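Keep the Old Tower

Last updated: September
Print this page | E-mail this page

My brother-in-law threw out a desktop computer last spring. It was a big black office tower, the kind that used to sit under every desk in every insurance agency in the country. The fan was loud and it took a long time to start. He put it on the curb on a Wednesday and bought a flat little box that bolts to the back of the monitor.

I think he made a mistake, and I think a lot of people are making the same one.

My argument is simple. The full-size desktop tower is the last common machine in the house that an ordinary person can open and repair with one screwdriver. We should keep buying them, and we should keep the ones we have until they really can't do the job.

I fix computers in the evenings for people I know and people they know. I'm not certified in anything. Most of what comes to me is slow, dusty or won't turn on. If it's a tower, I can usually do something. If it's one of the thin ones, half the time I hand it back. The memory is soldered down. The case is glued. On a Fenura mini I looked at in the winter, getting to the storage meant peeling off the rubber feet, and they never stuck down right again.

Compare that to a tower. You unplug it, lay it on its side and take off the panel. Everything is in front of you, and every part is a part. The power supply is one box, held by a few screws. If it dies, you replace the box. You don't need to know what goes on inside it, and you shouldn't open it to find out.

People tell me this is nostalgia. Tanveer Ansari, who runs the Ansari repair counter near me and has done it a lot longer than I have, thinks I'm too easy on the old machines. His point is power. An old tower left on all day costs money, and a small new one sips by comparison. He also says most customers never open anything, so what do they care whether it opens?

He's right about the power. If the machine runs day and night, do the math on your own electric bill and buy the small one if that's what the math says. But most home computers are on for a couple of hours in the evening, and then the difference doesn't come to much.

On the second point I don't agree. Most people never open the hood of their car either, but they benefit from the fact that somebody can. A computer that opens easily is cheaper to fix at the counter too. Tanveer charged a neighbor of mine for 2 hours on a small sealed Zoltow.

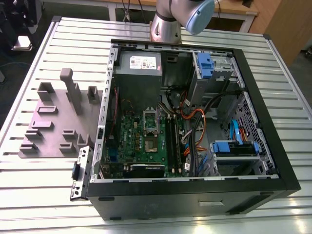
There's also the matter of what you learn. Océane McKinnon teaches an evening class at our library, and she starts every group with old office towers that businesses give away. People come in afraid of breaking something. She has them take out a stick of memory and put it back, and then do it again. After that they'll try a drive. The processor comes last - the contacts in some sockets bend if you look at them wrong, and she wants steady hands by then.

You can't run that class on sealed machines. There would be nothing to hold.

I'll admit the limits. Old towers stop getting updates, and a machine that can't run a supported system shouldn't be used for banking. They're heavy. They take up floor space, and they collect dust and cat hair. A really old one isn't worth new parts, and I tell people so. My own is a Valtia I bought used, and after a new drive and more memory I had $461 in it, total. The salesman at the mall wanted to start me at $1,000.

So before you put yours on the curb, take the side off and look. Blow out the dust. Find out what a bigger drive would cost. If you do replace it, ask at the store whether the memory and the storage on the new one can be changed, and get them to show you.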